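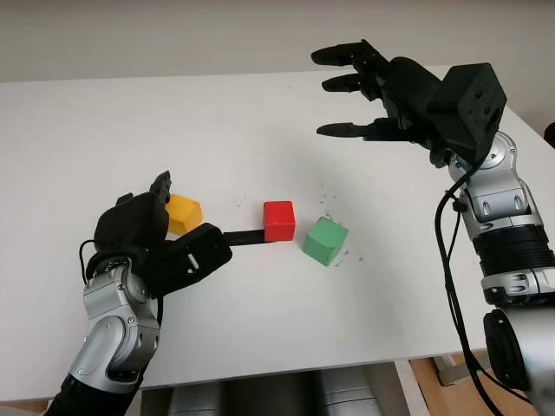

Zetlow shares its two-arm bench care routine

Wednesday, May 5, 2021

We're putting our upkeep notes for the Dalgleish bench out in the open today, and I'm so happy about it! I look after the cell at our Brirnancombe shop (two silver arms, black hands, one white table), and people keep asking me how we keep it going.

Mostly it's small stuff. I check the cables by each wrist, snug up the finger screws, then run the block test with the red, yellow and green cubes. Crumbs on the tabletop get wiped up before any scored run. Every 200 hours I go over the wrist joints, and at 300 the hands come off for a proper cleaning.

We started the log in January and it's now over 3591 cycles long. The notes run 18 pages and they're free from the Nillaretti parts desk. Just ask for the bench care sheet, and send us your own tricks too!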